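Cunumau two-arm sorting kit - worth it for a small recycling project?

Asked by Drernness Dave in Robotics and Automation, January

Hi all. I run the tech side of a community recycling scheme and we've got a bit of grant money that has to be spent by spring. I've been looking at the Cunumau sorting kit that Bonwood sell, the one with two white arms on a shared rail. The idea would be a demo bench for school visits, with the arms picking bottles and cans off a table and putting them in the right place, and if it can do a bit of real sorting on the side then lovely.

The sales page is very shiny and tells me almost nothing. I can code a bit (Python, badly) but I've never set up an arm of any kind. What I want to know is how long it takes to get going, how it copes with squashed bottles, and whether the two arms are worth it over the single-arm version. Also does anyone know if the rail can be shortened? Our bench is 164 cm and I don't want to rebuild it.

Thanks in advance, and sorry if this has been asked before, the search box hates me.

Answer 1 - Corey Merrick (marked as most helpful)

Hiya Dave. I've had the two-arm Cunumau since last summer, so I can tell you a fair bit, though bear in mind I only use it for bottles, cans and the odd bit of wrapper.

Setting up took me three evenings. The first was all bolts. The arms come on their base blocks and you slide them along the rail to where you want them, which sounds easy and is, apart from the cable runs. Leave more slack than the booklet says! Mine was too tight on the right arm and it stopped with an error every time it reached for the back corner. The second evening was software, and the third was calibration, which I did wrong and then did again.

As for picking, it's good on bottles that still look like bottles. Full-length ones lying flat with a bit of space round them, it hardly ever misses. I kept a tally over one long afternoon and it got 187 picks before I had to reach in and sort anything out, and that one was my fault for tipping too much on at once.

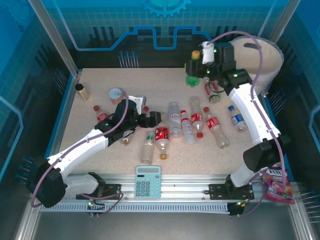 Crushed cans are a different story. The gripper can manage them, but the software often can't decide which way round they are, so it dithers for a bit and then has a go from a daft angle. Snack packets are worse. They slide about, and if one is lying close to an arm base the arm won't go near it at all - there's a keep-out zone in the settings and you can shrink it, but do it a little at a time.

Clear bottles I was worried about, and they've been fine as long as they've got a label. With the labels peeled off you'll want decent even light. I ended up turning off the lamp over my bench and using the ceiling lights, and that helped more than any of the settings I'd fiddled with.

On one arm or two: for your school visits, get two. Kids love watching them take turns. For pure sorting I'm less sure. They share the middle of the table and one spends a lot of time waiting for the other, so you don't get anything like double the speed. I'd guess half as much again on a good day.

Moans: the manual is dreadful, the fan noise gets on my nerves, and the replacement gripper pads cost £81 a set. I've gone through two sets. Bonwood's phone support was lovely though, a real person who had obviously used one.

No idea about cutting the rail, I never needed to. I'd ring them before you go near it with a saw.

Answer 2 - Todor Yordanov

I have the single arm one, not the two arm, so take this how you like. Don't cut the rail. I asked Bonwood this same thing and they told me it cancels the warranty. They do a shorter rail for £320 but you have to ask for it, it isn't on the site. Tell them your bench length when you order and they'll say if it fits.

I'd disagree with Corey a bit on setup. If you've never used an arm, give it two weeks of evenings. I had used one before and it still took me eight days to be happy with it. The calibration step with the printed sheet is the one to be careful with - if the sheet isn't flat, everything afterwards is off by a finger's width and you'll blame the gripper.

Also look at the Manole before you buy. Slower and uglier, but the manual is in proper English and the pads are much cheaper. I tried one at a makers' day and would have bought it if I hadn't already spent the money.

Answer 3 - guest

does it do glass? we wanted one for jars but never heard back

Comment from Drernness Dave

Brilliant, thank you both. I've emailed Bonwood about the short rail. Corey, when you say keep-out zone, is that in the main menu or do I have to edit a file?

Comment from Corey Merrick

Main menu, under Arms, then Limits. Save a copy of the old numbers first, I didn't and had to start over.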